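Holzer Bench Supply
Home > Teaching and practice > Computers > Practice Tower

Piltitgate Practice Tower

Used office desktop for taking apart and putting back together
$122.00
In stock, ships in the same week if you order before noon
Item ships by ground only. It is heavy and it has corners.

Overview

The Piltitgate Practice Tower is a retired office computer with a second career ahead of it, mostly lying on its side with the panel off. We pull them from business leases, clear out the dust, remove the processor and the storage, and sell them to schools, repair cafes, library programs and parents who would like the family computer left alone.

It will not run your games. It will not run your spreadsheets either, at least as shipped, because there is no processor in it and no drive to start from. What it has is a real case, a real motherboard, real memory slots and a power harness that has been in everyone's way from the day it was built.

We tried selling a plastic trainer board for a while. It was clean and colorful and everything clicked into place the first time, so people who learned on it were surprised by computers.

What comes in the box

One desktop tower with side panel
Motherboard, installed, processor socket empty
2 memory modules, packed separately in an antistatic bag
Internal fan, installed, wires as we found them
Drive cage and power cables, installed
Assorted data cables, in whatever colors the last technician had handy
Bag of 24 spare screws, three kinds, not sorted (sorting them is Lesson One)
Printed teardown sheet, four pages, one of which is mostly about screws

What does not come in the box

Processor. Hard drive. Keyboard, mouse, monitor. Wall cord. Windows, or any other opinion about software. Screwdriver. If you are outfitting a whole room, look at the Ateo driver set, which has the one tip you need and eleven others.

About the condition

These are used. The outer shell will have scuffs, and there may be a label on it from a former life. We peel off asset tags with company names and leave the rest, because scraping at a printed sticker for twenty minutes improves neither the sticker nor the person scraping. Dents that keep the panel from closing go to recycling. Dents that don't are on your unit.

Makes and layouts vary by batch. We buy what the leasing firms let go of, so you may get a Dell this time and something else the next. If your class needs matching towers, say so in the order notes and we will pull from one pallet. If we can't match them we will write before shipping.

Using it

Clear more table than you think you need. A tower on its side takes up a surprising amount of room, and then the parts come out and need somewhere to sit too. A bench with a solid top is fine. A slotted metal top is also fine, and will teach everyone to keep track of their screws. Lay the case with the open side up and turn it so that the person working can reach the memory slots without putting an elbow in the drive cage.

Leave the power cord in another room. The tower never has to be plugged in for any exercise on the sheet, and we would like it to stay that way.

Memory is where most people start. Open the clips, find the notch on the module, find the matching bump in the slot, and line them up before pushing anything. The module goes in one way. It will let you try the other way for as long as you like. Press evenly on both ends until the clips come up. If you are pressing hard enough to make the board flex, stop and look at the notch again.

After that, the drive cage. Some batches have colored plastic latches and need no tools, others have four screws, one of which you won't be able to see. Unhook the data cables before you slide anything. Pull on the plug, never on the wire.

The fan comes last for beginners. There is nothing difficult about the fan itself, but its wires have to go back somewhere, and the class usually has ten minutes left by then.

The socket

We get more mail about the socket than about anything else on the page, so it has its own heading. There is no processor in it. The metal bracket may arrive up or down. Please leave the inside of the socket alone, especially with fingers. If you want to teach processor fitting, the Skistura dummy chip pack is listed under Accessories, along with a note on which batches it fits. Seraina Pichler wrote that note and will cheerfully answer questions about it at greater length than you planned for.

How many times can it be taken apart?

Our own demo tower has been at the front counter since April and gets opened by most of the people who come in to pick up orders. The clips on one memory slot have gone a little soft. Everything else holds. A careful class should get a couple of school years out of one, and a class of twelve-year-olds should get one, with stories.

Things that wear out first, in our experience: the memory clips, the threads in the side panel holes, the teacher's patience with the front panel connector. We sell parts for the first two.

Specifications

Case: full tower or mid tower, depending on batch
Position for use: on its side, open side up
Memory slots: 2 or more, usually black
Processor socket: present, empty
Drive bays: at least one cage, latches vary
Expansion slots: yes, covers may or may not be fitted
Weight: varies, lift with your knees
Works as a computer: no

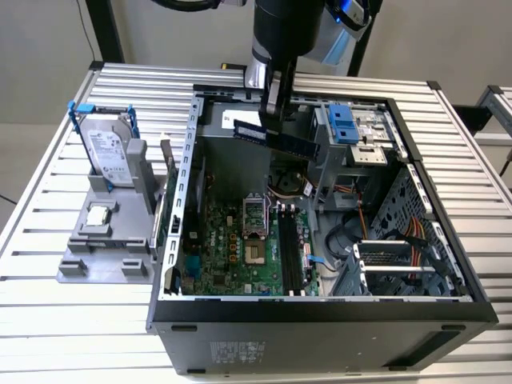 Customer remarks

Remo Hauser: Bought two for an evening class and asked for a matching pair, which is what I got. Good value. The teardown sheet is clear except for page three, where the cable drawing does not look like any cable in either of my towers. Memory slots are stiff in the beginning and people were afraid of them, which I think is fair, so was I. One star off for the screws. I know it says they are unsorted. I did not expect how unsorted.

Holzer replies: Page three has been redrawn and a new copy is in the mail. The screws are as intended.

Waltraud Strebel: My grandson has had this apart five times. It was together four times. Do you sell the small cable that goes from the front button to the board? He says it was never there. I saw it there.

Holzer replies: Listed under Parts as front switch lead. Tell us what is printed on the label on the shell and we'll send the right one. Have a look under the drive cage first.

Damian Sutter: Would be nice to have the option of buying it with the side panel screws already missing, for realism.

Returns

Thirty days, in the original box, with the parts inside the tower or at least near it. You don't have to put it back together before sending it. Plenty of people do anyway, and Severin Hauser at the returns bench grades them in pencil on the packing slip. The grade does not affect your refund.

Often bought with this

Ateo driver set
Skistura dummy chip pack
Front switch lead
Magnetic screw dish, large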